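Flirkik pauses soft-item handling cells after grip release fault

Oltby plant back on manual sorting, replacement parts shipping through September
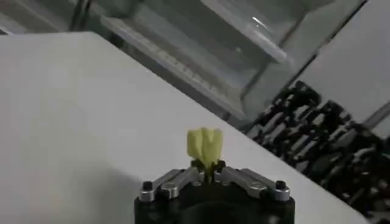
OLTBY – Flirkik is asking all customers running the Ernard handling cell to stop automatic mode on soft and lightweight items, effective now. Hard goods not affected. Cells may stay powered for diagnostics, doors shut.

The fault: under certain conditions the gripper does not let go when told to. The controller logs the fingers as open, the arm moves on to the next pick, and the fingers are still closed. In one case at our Oltby plant the arm drove a held item into the side of a bin and kept pushing until an operator hit the stop. No injuries. One bin cracked, one finger linkage bent.

What we know so far. Test logs from Oltby cover 3,466 picks. Of those, 237 showed a mismatch between the reported finger position and the real one. Most were small and cleared by themselves. The rest did not, and that is not acceptable to us.

The cause looks to be a position sensor in the gripper body, supplied by Lu, together with a software setting that trusts the sensor for too long before checking motor current. Lu has the returned units and is testing them. We are not blaming the supplier – the setting was ours.

A total of 1,770 grippers have shipped with this sensor. Owners of record have been emailed. If you bought second hand, you will not have recieved it, so please check the serial plate and contact support.

What to do now:

Switch the cell to manual or hard-goods mode.
Do not reach in to clear a stuck item with the arm powered. Stop, lock out, then open the door.
Do not loosen the finger screws to free an item. The linkages can spring.
Save the logs before any restart, they get overwritten.

A software update goes out first, it makes the arm hold still if the two readings disagree. Replacement sensors come after. We have 1,047 in stock and more on order, sites with a logged fault get theirs first. No charge for parts or labor.

Automatic mode on soft items stays off untill both fixes are in. An update on the Lu test results will be posted on the Flirkik support page, including if the results are bad.

Media and customer questions: Flirkik press desk, Oltby office. Support line is staffed until 8 p.m. – have your serial number ready.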